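Rezende Community Kitchen Program
Second Progress Report to the Trunditz Fund
Reporting period ending in January

1. Purpose of the grant

The Trunditz Fund supports the Rezende Community Kitchen Program in offering evening cooking and nutrition classes to adults living in the Rezende and Cinura neighborhoods. The grant covers instructor wages, food purchases, printed course materials and a share of the rent at the Cinura site. This report describes work completed since the first progress report and sets out the plan for the remainder of the grant term.

2. Enrollment and attendance

During the period, 289 adults enrolled in the six-week course. The target for the full grant term is 500. Total class attendances reached 682, and evening sessions at Cinura filled faster than those at Rezende. The Tuesday class had a waiting list throughout the period. Daytime enrollment remains below the level set out in the original proposal, and the program has moved one daytime class to a 6:30 p.m. start as a result.

Lindalva Peixoto, who coordinates enrollment, has revised the registration form so that applicants may list a second choice of class. The revised form is available in English, Spanish and Portuguese.

3. Course content

The curriculum was reviewed by Aparecida Rangel and now places knife safety and food storage in the first two weeks. Participants had asked for more time on dried beans, whole grains and low-cost cuts of meat, and two lessons were rewritten accordingly. The lesson on reading food labels was shortened and combined with the session on household budgeting.
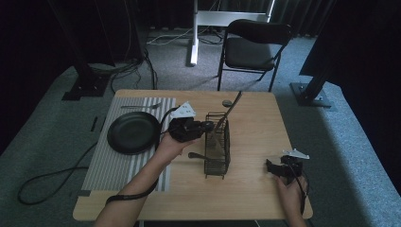
Recipe cards have been reissued in larger type. Each card lists quantities for both two and six servings, as many participants cook for extended families. The section on substitutions, which was incomplete at the time of the first report, has been finished.

4. Staffing

Eetu Saarinen joined the program as an evening instructor and has taken over the Rezende classes. One assistant instructor position at Cinura remains vacant. Interviews have been held and an appointment is expected before the spring courses open.

5. Budget

Spending on wages and rent is in line with the approved budget. Food costs exceeded the forecast, mainly for cooking oil, eggs and fresh produce. The program has changed its dry goods supplier to Zumlow and requests approval to move the unspent portion of the printing line to food purchases. Samer Masri has sent the itemized statement to the Fund under separate cover.

6. Next period

The program will open registration for the spring courses, fill the vacant position and begin follow-up calls to past participants. A short questionnaire for these calls is in draft and will be shared with the Fund for comment before use.

Submitted by Reinaldo Guerra, Program Director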